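11th April, Arley bench

Went through the house rules for the kitchen table setup this morning, before the Gerkine people get their copy. The current sheet is from January and parts of it no longer match how we work. Notes as I go. 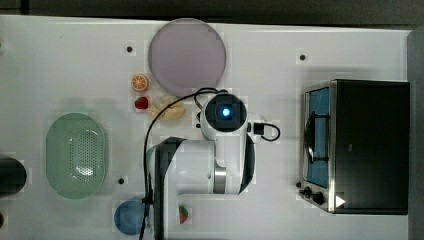
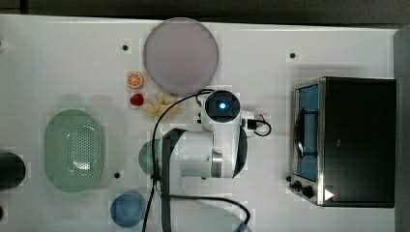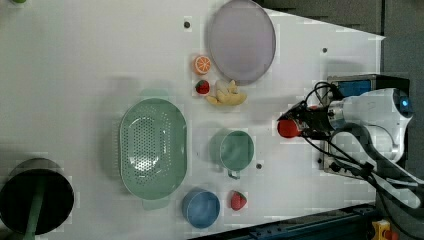 Overhead views, kitchen table: plate, colander, toy food and the arm.

Rule 1, reach. The old sheet says keep hands off the table while the arm is enabled. Changed to hands and sleeves, and the limit is now the table edge. If something needs moving, stop the arm first – a paused program doesn't count as stopped.

Rule 2, cables. Anything that loops near the wrist gets checked by hand through the full turn before the first run of the day. Ansari's version asks for this weekly. Keeping ours daily.

Rule 3, speed. First run of any new layout at 8 per cent. Full speed only after 4 clean runs in a row, same layout, nothing nudged in between. If a run is stopped by hand the count goes back to nought.

Rule 4, layout. Overhead still saved before and after each run, same file name as the log. Rurard rejected 4 of our 98 logs last time for missing stills, so this one moves up from "should" to "must".

Rule 5, stop button. Within arm's length of whoever is running it, and that person does nothing else. Wording unchanged.

Still to do: decide if the oven door counts as a pinch point. I think it does – ask Gerkine how they list theirs. Also need a line on who signs off after a cable swap. Reprint the sheet and bin the January one.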